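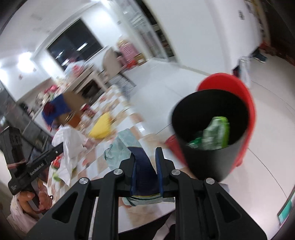 Pleltden Home Sessions: Questions We Get Asked

What is it, in one breath?
Pleltden is a service from Wotolside. We lend you a hand-held gripper, you tidy your home with it, and the recordings go to people who are teaching robots to do the same job. You squeeze, the two fingers close, and a sock or a strap that took you half a second by hand now takes a good deal longer. Soft things are the part customers like least and the part robot people want most. A dark blue strip of cloth pinched between the fingertips, with a crumpled mint-green one lying on the table behind it and a bin lined in red standing by, is a fair summary of an evening with us.

So there's no robot?
Correct. You are the robot. The robot comes later and gets the credit.

What's in the case?
The gripper, a charger, spare finger pads, a card of tasks and a printed guide that Oduor Nyamweya has rewritten 4 times. The current version is the short one. Please read it anyway.

Do I have to clean up before I start?
Please don't. We once had a customer who scrubbed the whole dining room first and then had nothing left to pick up. Snack bags, cups, cloths and cardboard boxes are all welcome where they are. Put away medicine, mail and anything with your bank's name on it.

Which plan do I want?
Yuan is the starter plan: 11 tasks, all at one table. Sondemov is the long one, with 23 tasks that wander off into other parts of the home. If your wrists have opinions, take Yuan.

Can I use it on drinkware?
Yes, cups are on both task cards. Close the fingers slowly until the pads meet the sides, lift, and keep your other hand out of the way, however much it wants to help. Empty cups only. Zhenhua Zou on our support desk has a folder of emails about coffee.
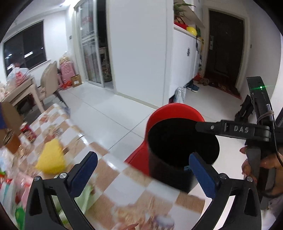
How heavy is it?
Fine for ten minutes, noticeable after twenty. Take breaks. The task card has them marked and most people skip them, then write to us about their forearms.

Can I record at night?
Sure, with the lights on. Plenty of customers start after dinner, when the table is at its most interesting.

What if I drop something?
Pick it up with the gripper and carry on. Don't delete the take. Fumbles are useful, and we pay the same for them.

What if I drop the gripper?
Stop, check that both fingers still open and close, and write to support. There's a $200 deposit. Scuffs are on us. Stairs are on you.

Who sees the recordings?
Our review staff first, then the client who ordered the tasks. You can withdraw a session any time before review is finished, from the Sessions tab in your account.

Will this put me out of a job?
If your job is moving one cup very slowly, possibly. Orders for August kits are open now.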